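Parish Register Finds 2,279 Souls, and Three Ways to Spell Most of Them

DROTBRIDGE - The old mission church at Drotbridge has finished copying out its first baptismal register, a job that was expected to take one winter and took four. The book holds 2,279 entries, begun by the missionaries who came up the river by flatboat and kept up by their successors, whose handwriting got worse with each appointment.

The fathers arrived with a portable altar, a crate of catechisms in a language no one in the valley could read, and firm instructions to send a report home every November. The reports survive. Most of them ask for shoes.

According to the parish history, the first station was meant to be at Alumstead, 25 miles downstream, where there was already a landing and a store. The party missed it in fog. By the time anyone noticed, the boat had been unloaded at Drotbridge and the boatman wanted to be paid, so the mission was founded where the luggage was. Alumstead got its own chapel 60 years later and has brought the matter up ever since.
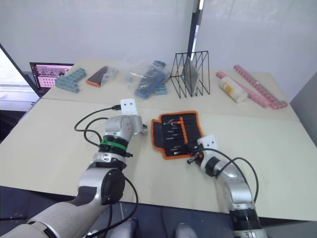

The register itself is a stout volume bound in calfskin, with water stains along the bottom third. Its early pages are in Latin, more or less. One priest turned every local surname into something that sounded like a minor Roman general. The next one turned them all back, guessing freely, and a third gave up and wrote "the miller's boy" in four separate years. It is not clear that this was the same boy, or the same miller.

Families who have come in to look up their ancestors have mostly been good about it. A few have discovered that a great-great-grandmother was baptized twice, once by the mission and once by the rival preachers across the river, who gave out a blanket with each baptism. The winter entries suggest the blankets made a strong theological case.

The copied text will be printed by Poduval, the small press that did the parish's hymn book, and will run with the original spellings left alone. An index will list the variants. It is already longer than the section on the mission's founding, and the word "possibly" appears in it often enough that the press asked whether it could be abbreviated. 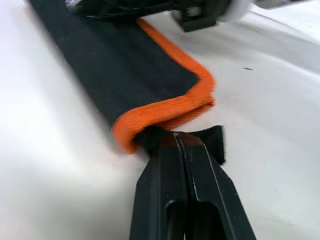

By the Religion Desk
Staff writer, Drotbridge and river parishes

Costs for the printing and for a new case to hold the register came to $2,945, paid out of the parish supper fund. The case was ordered from Sikex and has a lock. The book spent most of the last century in a vestry cupboard under the Christmas candles, which explains the wax on the confirmations.

A second register, covering marriages, is next. It is thinner and in better shape, though the first dozen pages are missing and the parish at Alumstead has been asked, politely, to check its shelves. Alumstead has replied that it will look when it has time.

The baptismal register can be seen at the church after the morning service, clean hands required.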